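### 3.2 Looking after the hand-held gripper

I'll admit we didn't plan for much upkeep. Gudeta, our hand-held gripper, went out to homes in May with 2 spare sets of pads and a one-page care sheet, and I figured that would cover us. It didn't! By grasp 751 the jaws were closing a little crooked, and Pichit Kaewkla (who built most of the thing) spotted that a finger screw had backed out by half a turn.

So now we check the screws every 84 grasps – by hand, with a plain Phillips driver, nothing fancy. We wipe the rubber pads down at the same time, and if one has started to peel we swap it on the spot. The whole stop takes 6 minutes once you've done it a few times. After that comes a short test on something soft laid out on a bed, with the jaws open first and then closed slowly, so we can feel whether both pads touch together (Figure 1).

**Figure 1.** Gudeta with its jaws open around a lime-green pad, before the squeeze. 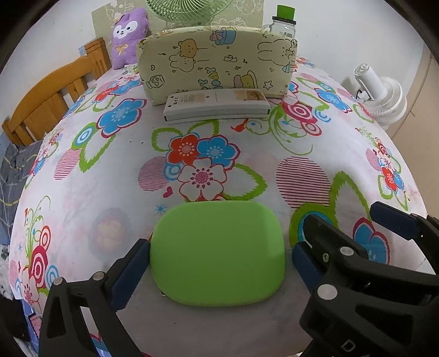 If one pad touches early, we loosen that finger, nudge it over and try again. I used to do this by eye and was wrong a lot, so Pichit cut me a small spacer that sits between the pads while I tighten. We left the spacer out for the Andwood homes, and those are the runs with the most uneven grips in Section 4.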